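**Battery self-discharge** is the gradual loss of stored charge in a battery that is not connected to any load. It results from chemical reactions inside the cell — chiefly at the electrodes — and proceeds faster at high temperatures. Lead-acid car batteries lose charge more quickly than most lithium-ion packs. A battery kept in storage should be recharged from time to time, as deep discharge can shorten its life.
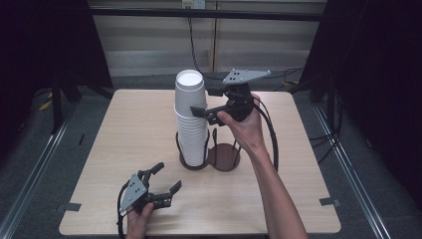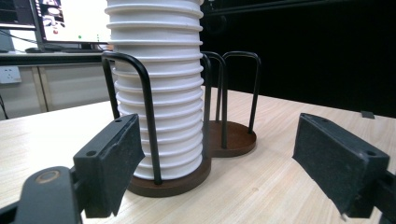

Stacked white paper cups in a holder, both images.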